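Orkska watch delayed again?
Wearables > Rumors

tahira_s
Posted Sat 3 August
Cukel is saying the Orkska has slipped to December because the screen supplier can't keep up. Their source is "a person near the supply chain," so possibly a man who lives next to a warehouse. Anyone heard different?

gulavero_fan
They said December for the last one too and it shipped on time. I'm not moving my preorder over one blog.

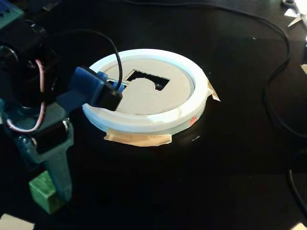

Re: Orkska watch delayed again?

lowbatt61
On time if you lived near one of the 14 stores that had it. I waited 40 days and got the wrong strap.

Sulastri Majimbun
I don't buy the screen story. Achari makes those panels and they've been sitting on stock since spring. My money is on the battery. The old one couldn't get through a long dinner with the screen always on.

gulavero_fan
Mine lasts two days.

lowbatt61
Switched off in a drawer?

Sulastri Majimbun
If they're holding it back to fix the battery, fine, I'll wait. What I won't do is pay $200 more for a new color and a slightly rounder corner. We did that already – I have the receipt.
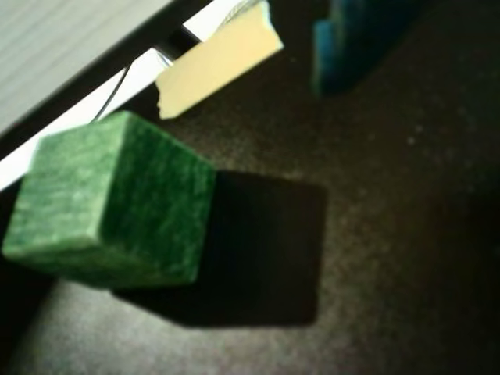

And before anyone brings up the trade-in deal, they offered me $61 for a watch with no scratches on it. I've had better offers for a toaster.

tahira_s
Was it a good toaster?

gulavero_fan
You got $61? They gave me 40.

lowbatt61
Keeping my preorder, by the way. I never said I was smart.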